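Golel Robotics Lab
Pre-Visit Safety Checklist, Two-Arm Demonstration Station
July open day
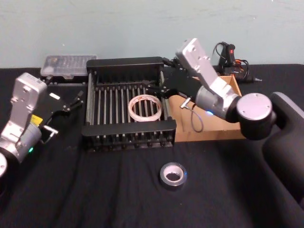 Completed at 7:40 a.m., before the doors opened to visitors. Each item is marked OK, Fix, or N/A. Anything marked Fix has to be closed out and initialed before the arms are powered for an audience. Comments are for the next person who runs this station, so please keep them readable.

Section A. Area and access

A1. Visitor line taped on floor, full width of station: OK
Comment: Tape was redone last night. The old line had worn through at the corner by the door.

A2. Distance from line to table edge is greater than full reach of either arm: OK
Comment: Measured with both arms extended toward the line.

A3. Exit route clear: Fix
Comment: Two stacks of folding chairs from the Stolora talk were in the hallway. Moved to room 363. Closed.

A4. Sign posted with "No entry past line" wording: OK

A5. Maximum group size posted: N/A
Comment: Front desk is handling this for the whole building. They expect 400 people over the day and will send them down in small groups.

Section B. Table and cloth

B1. Table stable, no rocking: OK

B2. Cloth secured, no loose edge within reach of the grippers: Fix
Comment: The black cloth has wrinkles in it. Wrinkles are acceptable for the demo but the front edge could be pulled by a sleeve or a bag strap. Clipped underneath on both sides. Closed.

B3. Objects on table match the task sheet: OK
Comment: Task sheet calls for the black dish rack between the arms, the clear tape roll on the rods inside it, the silver duct tape on the cloth in front, and the open cardboard box to the right of the rack. If a visitor asks to swap in their own object, the answer is no. Phones and keys especially.

B4. Storage box lid closed: OK
Comment: Leave it at the back left against the wall. Spare parts go back in it between runs.

B5. Hand tools removed from table: Fix
Comment: Black handheld tool with the red switch was at the back right, by the wall, with its cables. It is not part of the task. Unplugged and returned to the bench drawer. Closed. Same comment was made at the Awasthi visit, so this needs to go on the evening shutdown list.

Section C. Arms

C1. Mounting bolts checked with wrench, both arms: OK

C2. Covers and end caps in place: OK

C3. Warning labels present and readable: OK
Comment: The yellow label on the left arm is small. It can't be read from the visitor line, and the posted sign has to cover that.

C4. Indicator lights on: OK
Comment: Green on the left arm, blue on the right. Visitors will ask about the colors. Presenter should have the answer from the manual and not guess.

C5. Gripper fingers tight, no cracks: OK
Comment: Replace as a pair if either finger is damaged. Spares are in the Clonus case under the bench.

C6. Cables secured along arm, nothing hanging: Fix
Comment: Thin gray cable with a metal plug was hanging under the right arm in front of the cardboard box. It could catch on the box or on the rack. Tied back with two cable ties, then checked through the full range of motion at low speed. Closed.

C7. Speed limit set to demonstration profile: OK
Comment: Do not change this during the day, even if a group asks to see it go faster.

Section D. Stops and power

D1. Emergency stop at presenter position tested: OK

D2. Emergency stop at back wall position tested: OK
Comment: Button is stiff. Works, but order a replacement.

D3. Arms hold position on stop, no drop: OK
Comment: Tested 3 times per arm with the grippers over the rack.

D4. Restart requires manual reset: OK

D5. Power strip off floor: OK

Section E. People

E1. Two staff at station whenever arms are powered: OK
Comment: One presents, one stays at the stop. The person at the stop does not answer questions or hand out flyers. If either has to leave, the arms go to park and power is cut.

E2. Long hair tied, badges and lanyards off for staff reaching over the table: OK

E3. Reset of objects done only with arms parked: OK
Comment: This is the step people rush. Park, wait for the presenter to call it, then reach in.

E4. Incident sheet and first aid kit at station: Fix
Comment: Kit was there, sheet was not. Printed one. Closed.

Result: 5 items marked Fix, all closed. Station cleared for demonstration.

Repeat B2, C6 and D1 at the lunch break. File this sheet with the evening shutdown list.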